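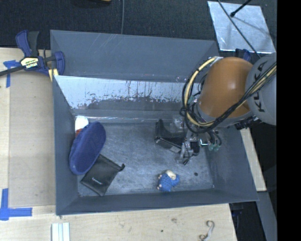 **Figura 1.** Celda de demostración: brazo KUKA sobre el contenedor gris, con objetos de forma y textura distintas.

### 4.3. Jornada de puertas abiertas

El jueves abrimos el laboratorio de Grirmont al público, y fue la sesión más estimulante de todo el estudio. Pasaron por la celda 69 visitantes, en grupos de 11 como máximo, y cada grupo asistió a tres ciclos completos de vaciado. Dilek Kaplan manejó la consola; Wayne Fairclough anotó los comentarios en voz alta, que resultaron una fuente de datos magnífica.

Ningún objeto llevaba marcadores. La bolsita negra de cordón (Fig. 1, esquina inferior izquierda del contenedor) y el muñequito azul fueron los favoritos de los más pequeños, que proponían el orden de recogida y discutían con entusiasmo cada intento -- incluidos los fallidos. Cinco visitantes volvieron por la tarde para repetir.

Nos sorprendió gratamente el tipo de preguntas. Esperábamos curiosidad por la velocidad, pero la mayoría quiso saber cómo decide el sistema por dónde agarrar algo blando, justo el problema que tratamos en la sección 3. Ketsara Sukprasert amplió entonces su explicación sobre los puntos de agarre, y esa versión es la que usamos después en Jirkholm.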